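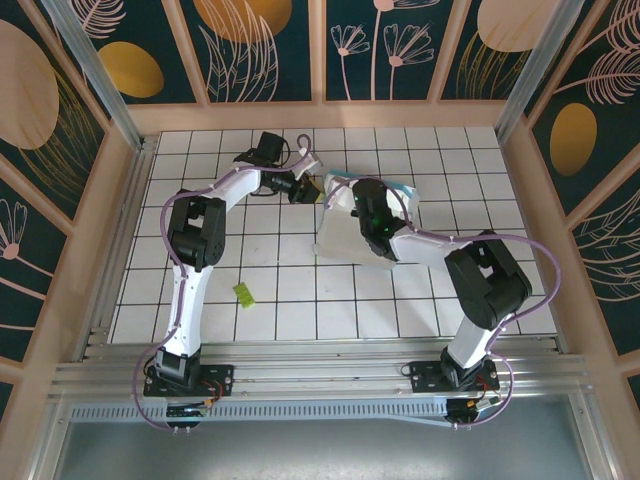
Abilio Soler wrote to ask whether Covik would replace the controller he already had. It would not, and most people who write to us start from the same place, so we will begin with that.

Covik is a motion planning and coordination package for two-arm cells. It runs on an ordinary PC beside the cell, talks to whatever controllers the arms came with, and sends them joint targets. The controllers go on doing their own job, including torque limits and emergency stops. If Covik is closed or crashes, the arms hold their last position and the controllers stay in charge.

What it does

You give Covik a model of each arm, the position of both bases and the outline of the work area. It builds a shared map of the space both arms can reach. From then on, every move for one arm is checked against the planned path of the other, over time, before either is allowed to start. Where two paths would cross, one arm is slowed or held back. You can choose which arm has priority, or let the planner decide move by move.

Handovers and two-handed holds are treated as single tasks. You set a meeting zone and the planner works out how the arms get there and which one backs off first. This used to be the part of the job that people scripted by hand, and it was usually the part that broke when somebody moved a base plate.

Perception

Covik takes input from a fixed overhead camera, from wrist cameras, or from both. The overhead view is used to find objects and to keep the map up to date. The wrist views are used for the last part of an approach, when the arm itself tends to hide the object from above.
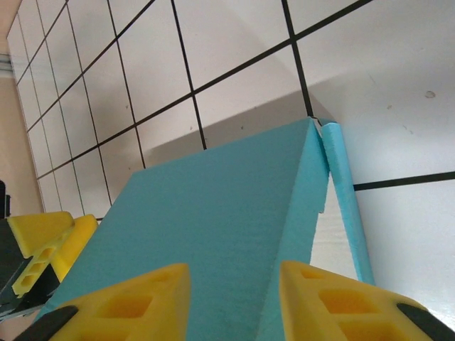
Soft and light objects need different settings from rigid ones. Foam gives under the fingers, and card can bend or tear at an edge, so a grip that looks right by finger position alone may not be a grip at all. In the Grip panel you can set a closing speed, a stop current and a settling time for each class of object. Classes can be copied from one project to another. We suggest starting with the Soft class and raising the stop current in small steps.

Version 2 also lets you mark an object as deformable. The planner then keeps a wider margin around it while it is being carried – the margin is yours to set – and refreshes its outline from the wrist camera when the arm pauses.

Tools in the package

Delorme is the calibration tool. It finds the position of each camera relative to each arm using a printed board, which you can print yourself from the file supplied. Run it again after any change to a mount, even a small one.

Stillholm is the log viewer. It lines up joint positions, gripper current and camera images on one timeline, so you can step through a failed pick and see where the plan and the arm parted company. Logs are plain files and can be opened without a licence.

There is a command line version of both for people who work over a remote connection. It has fewer options than the desktop version and the help text is a bit thin.

Requirements

Linux PC, 64-bit, with a wired connection to both controllers
Planner update rate: 200 per second
Cameras: any that the operating system lists as a video device
Disk space: about 89 GB if full image logging is switched on
Arms: two, of the same or different make, each with a supplied or user-written description file

Wireless links will work for setting up but we do not support them for running. A graphics card is needed only for object finding from the overhead camera.

Price and licence

Single cell licence: £1,993, with a year of updates. The licence is tied to the cell and can be moved to a new PC without asking us. Teaching departments should write for a separate price.
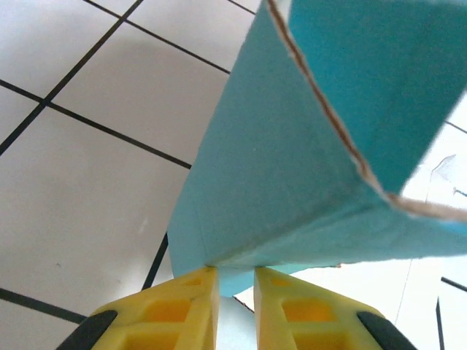 Can the two arms be run from different makes of controller?
Mixed pairs are supported, provided each controller accepts streamed joint targets. The slower of the two sets the pace during shared tasks, and the arms run at their own rates the rest of the time.

Does it need a network connection to run?
The licence is checked once, when it is installed. After that the PC can stay offline.

What happens to projects made in version 1?
They open in version 2 and are saved in the new format under a new name. Grip settings carry over. Meeting zones have to be drawn again.

Known issues

Delorme may report a good result when the board is bent, so fix it to something flat. Stillholm is slow to open logs made before the May update. The Jirkelden driver does not yet report gripper current, and stop current settings are ignored with it.

Page last changed 14 Jul 2020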